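Ticket 653 — Holarville store, tableware
Status: reopened by Sombat Chantharasri

Customer says the print on the Odolier rabbit tray rubs off after one wash. Maybe. I've heard the same about every printed tray we carry, and half the time it's a scouring pad.
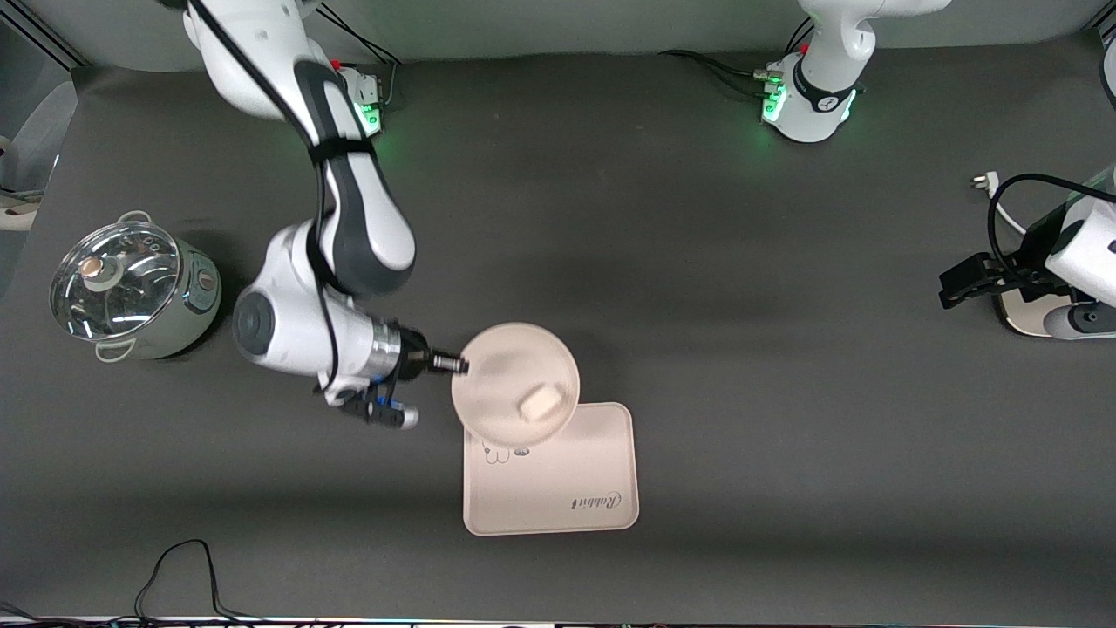
Supplier (Chuensuk) replied at 4:10 that the lettering is "fully sealed." They said that in July too, about a different batch. I asked what it's sealed with. No answer yet.

Wiped the word "Rabbit" 100 times with a damp cloth. No color on the cloth. That proves very little — a cloth isn't a dishwasher.

Customer also claims the canister latch pops open by itself. I doubt it, but logged as 653-B. 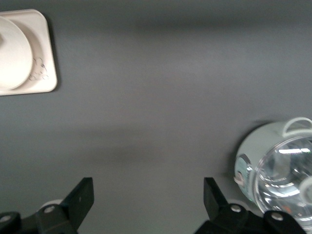
Next: 24 hours in soapy water, then check the letters again. Not closing this on Chuensuk's word. Refund on hold until the customer says what she washed it with.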